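Kitchen Work Still Slows the Arm Down

Nestor Barredo's team at Flasix spent twelve weeks on tasks that a new hire in a break room picks up in a morning. The list covered wiping, sorting, restocking and putting away disposable items. The best controller, supplied by Lakik, completed 287 of 520 attempts without a person stepping in.

Rigid parts with a known shape gave little trouble. Thin goods did. A nested paper cup has to be separated from the one under it, and the force that frees it is close to the force that crushes it. Clear plastic is harder – depth sensors read through it or return nothing, and the planner then aims at the counter.

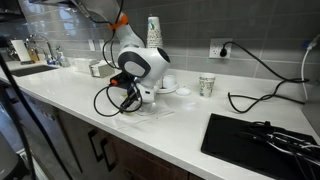

Speed is the other limit. Pakzad, which sells fixed cells for packaging lines, reaches useful rates by controlling how each item arrives. A kitchen offers no such control. Lids land flat on a glossy surface, leaving almost no edge for two fingers to get under.

Barredo expects stacking and wiping to be reliable first. Film and bags will take longer. A second round, with softer fingertips from Dalo, starts in September.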